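July 11, 2026

Up too late again but want this down before it goes. Numbers came back from the overnight run and they are not what I told everyone they'd be.

Short version - the policy trained on the slow demos beats the one trained on the fast demos, same tasks, same cloths, same number of hours. I'd have bet the other way. Did bet the other way, owe Nicanor a lunch.

Longer version so I can find it in January when a reviewer asks. 272 demos in each set. Fast set is everyone going at their normal pace, the way you'd sort washing at home. Slow set is the same people told to pause before every grasp and again once the cloth is up. I thought the pauses would poison it. Every paper I've read moans about pauses, the policy sees a still hand and learns to be a still hand, then sits there forever. So my plan was slow set as the bad baseline, fast set as the good one, write it up, go home. Instead the fast policy grabs at the pile, gets two cloths at once, and carries on as if it had one. Slow policy does stall sometimes. But it lets go and tries again, which the other hardly ever does.

Nicanor thinks it's the recovery. When people pause they notice they've picked up two layers, and they fix it, and the fix goes in the data. When they rush they just drag the lot out and shake it apart in the air and you can't learn much from that, half of it is blur on the wrist view anyway. I think he's probably right but it's a story until we check. Need to go through both sets and tag every regrasp. By hand. Groan.

Abrehet not convinced at all. She says I've changed 2 things, speed and instructions, and the instructions made people careful. Which is fair. Very annoying and fair. She wants a third set, people told to be careful but not told to pause. I said we haven't got time before the Rernau deadline and she gave me the look. So we're doing the third set.

Started it this afternoon. Did 21 demos and threw out the first few, I kept pausing out of habit, couldn't help it, had to put the radio on to keep moving. Funny how hard it is to be careful without stopping. My wrists hurt. The cable on the right gripper pulls when you lean in and you compensate without noticing, then your elbow's up by your ear. Must ask Farías for longer ones, they quoted us something in spring and I never replied. Bad.

Also worked out why the Grukden logs were off. Clock drift between left and right, tiny, but it adds up over a long session and by the end the left hand is living slightly in the past. Fixed by re-syncing at the start of each demo instead of once in the morning. Does that touch the result?? Don't think so, both sets had it equally, but now the third set won't have it, so it isn't a clean comparison any more. Oh god. Either turn the fix off for the third set or correct the old ones after the fact. Correcting is better. Abrehet will say correct. Correct then. That's tomorrow gone.

Things I don't want to forget:
Dark cloth is still the worst for both policies, it goes missing in the shadow of the pile. Might be lighting more than anything.
Score a double grasp as a failure even if it ends up sorted. We weren't consistent on this and it flatters the fast set, if anything.
Rename the folders. Final_final is not a name.
Write to Brandora about the extension, be polite, do not mention the spring thing.

Felt properly good around lunchtime though, I'll say that. Being wrong in a way that's intresting, haven't had that for ages. Most of this year has been being wrong in the boring way, a sign flipped somewhere, a cable not pushed in. Rang Mum and tried to explain it, she said so going slower is better, and I said well, maybe, we don't know yet, and she said I could have told you that. Ha.

Plan for the morning is coffee, drift correction, then keep going on the third set til my arms give up. Nicanor has offered to do half of it, which I should accept, one person's habits is not a data set. Then tagging in the evening if I can face it. If the careful-but-quick people come out level with the slow ones then Abrehet wins and the whole paper turns round. Wouldn't even mind taht. Better paper probably. Bed. 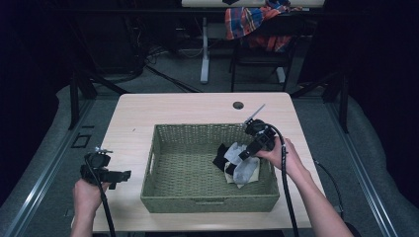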